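Pellix teaches two-armed robots to wait their turn

Published August 8, 2021 – by the Pellix press desk
4 min read

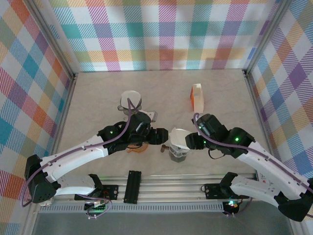

A handover problem, with cups

Pellix, the robot learning lab on the second floor of the Rernov building, today released a training method called Prellenetti, which cuts down on one of the least glamorous failures in two-armed manipulation: both hands going for the same thing at the same moment.

Anyone who has worked with a pair of arms on a shared tabletop knows the routine. The left gripper heads for the cup. The right gripper, having studied the same demonstrations and reached the same conclusion, also heads for the cup. They meet over the middle of the table like two people in a narrow hallway, each politely backing up and then stepping forward again, until the time limit puts an end to it. In the lab's log files this goes down as "mutual hesitation." The lab has other words for it in conversation.

Prellenetti deals with the hallway problem by giving each arm a running estimate of what the other one is about to do. The two arms still share one policy and the same camera views. What changes is a small extra output, trained alongside the motion itself, that predicts which gripper will touch an object next. When the two estimates disagree, the arm with the weaker claim slows down and holds its position. When they agree, both get on with it.

What was tested

The team recorded 60 demonstrations by teleoperation and trained 2 policies on them, one with the extra output and one without. Everything else was kept the same, including the table, the grippers and a selection of the sort of things that pile up beside an office coffee machine. Clear plastic cups featured heavily. So did small cartons, which are light enough to be knocked over by a gripper that is merely thinking about them.

Each policy then ran 50 trials. In every trial the arms had to bring an object to the center of the table, where one gripper steadied it and the other did the fiddly part. The baseline policy finished 30 of its trials. The Prellenetti policy was stopped short less often by mutual hesitation, and when it did fail it tended to fail by dropping something, which the authors regard as progress. A dropped object at least shows that somebody picked it up. The full results are in the technical report, along with the failure categories and a frank appendix on how they were argued over.

"We had two capable arms and no manners," the lab writes in its introduction to the report. "The manners turned out to be a fairly small network."

What it does not do

Prellenetti has been tested on one kind of arm and one size of table. It has no opinion about a third arm. It also relies on both grippers being in view of the cameras, and when one wrist blocks the sight of the other, the estimates become overconfident in a way that will be familiar to anyone who has attended a planning meeting. The report sets out two possible fixes and recommends neither of them yet.

The method adds a little time to training and very little when the policy is running. It needs no extra sensors, and it needs no labels beyond a record of which gripper made contact first, which the lab's existing recording software already kept and which had been ignored since February.

The plaid

Visitors tend to ask about the walls of the workspace before they ask about the method, so: the plaid is staying. Pellix ran the tests against busy, colorful backgrounds because policies trained in front of a plain gray wall can become attached to it. The report makes no claim that teal and orange stripes improve coordination. It does suggest that a policy which can find a clear cup in front of them has earned some credit.

Release and next steps

The training code, the demonstrations and the trained weights are available from the Pellix project page under a research license. The failed trials are included, and the lab encourages other groups to look at those first, as they are more instructive and considerably more entertaining at double speed.

Follow-up work is under way with Taşdemir, a packaging workshop that has agreed to supply lids, pegs and other small parts that do not want to be held. The next version of the benchmark will ask the arms to pass an object across the gap between them, so that waiting for the other hand is no longer enough and one of them will have to let go.

Requests for the technical report and for lab visits can be sent to the Pellix press desk through the contact form. Visits are held in the afternoon. The mornings belong to calibration, and calibration does not like company.

Get Pellix news in your inbox. We send it when there is some. By subscribing you agree to our privacy policy. You can unsubscribe at any time.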